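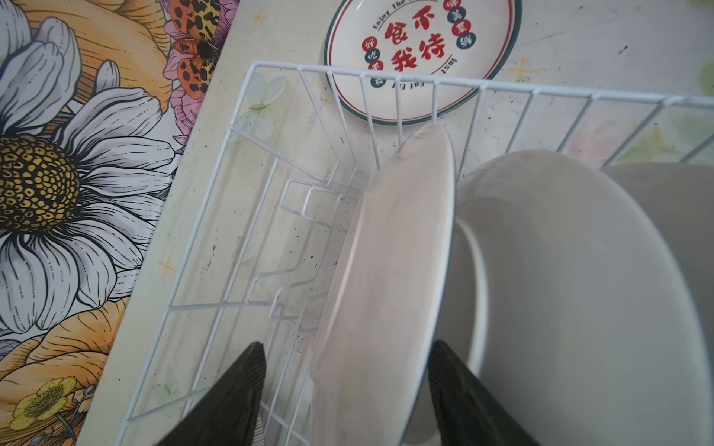 Chapter 4
Washing Up: Racking, Draining and Putting Away

In this chapter you will learn
how to load a dish rack so that every piece drains
why a plate stands better on its edge than on its face
how to handle mixed sizes in one rack
when to air-dry and when to pick up a towel

Words to know: air-drying, drainage, film, load order, rim, tine

Think about the last meal you ate at home. Somebody cooked it, somebody served it, and then there was that stack by the sink! Most cookbooks stop at the table. We're going to keep going, and I hope that by the end of these pages you'll look at a plain wire dish rack with new respect, because there is a surprising amount of good thinking in one.

Start with the wire. A rack holds a plate at a few narrow points and leaves the rest of it open to the air. Water runs down the face, gathers at the lowest part of the rim and drops off. Lay the same plate flat on a counter and the water has nowhere to go (try it, it's a great two-minute experiment). You'll find a puddle in the middle and a wet ring underneath long after the racked plate is ready for the cupboard.

Now look at spacing. Two plates that lean together trap a thin sheet of water between them, and that sheet can hang on for hours. We call it a film. A gap as wide as your finger is plenty. If your rack is small, wash in two rounds and let the first one drain while you scrub the pots.

Size matters too. A big dish next to a small one works like a wall, blocking the air and sometimes dripping onto its neighbor. Put the large pieces at one end, all facing the same way, and step down in size from there. Bowls are the tricky ones! They want to tip forward or roll back. Lean each bowl so its open side faces down and a little outward, and check that no water is pooling in the curve or in the foot, the raised ring on the bottom.

From the Ternska Kitchen
The teaching kitchen at Ternska serves lunch to its students every school day in October, and for one month a class kept a dish log. They washed 1253 pieces by hand. Halfway through, they changed a single habit: plates went into the rack largest first, with an open slot after each one. The class reported fewer wet plates at putting-away time and much less towel laundry. They also broke two saucers, both while reaching over a full rack, and added a new rule to the wall: unload from the front.

Activity 4.1: The Drip Test
You will need a dish rack, a tray to go under it, four matching plates, a clock and a notebook.
1. Wash and rinse all four plates in hot water.
2. Stand two in the rack with an open slot between them. Stand the other two in a single slot, touching.
3. Wait 16 minutes. Lift each plate by the rim and feel both faces.
4. Write down where you find water and how much.
5. Repeat with a cold rinse and compare your notes.

Talk it over with your group. Which plate was driest, and on which side? Did the rinse change your results? Keep your notes handy, as you'll need them again for the towel test in Section 4.3.

4.1 Before the Water Runs
Scrape first, then stack by kind: glasses, silverware, plates, pots. Clear the rack completely before you fill the sink, and wipe the tray beneath it.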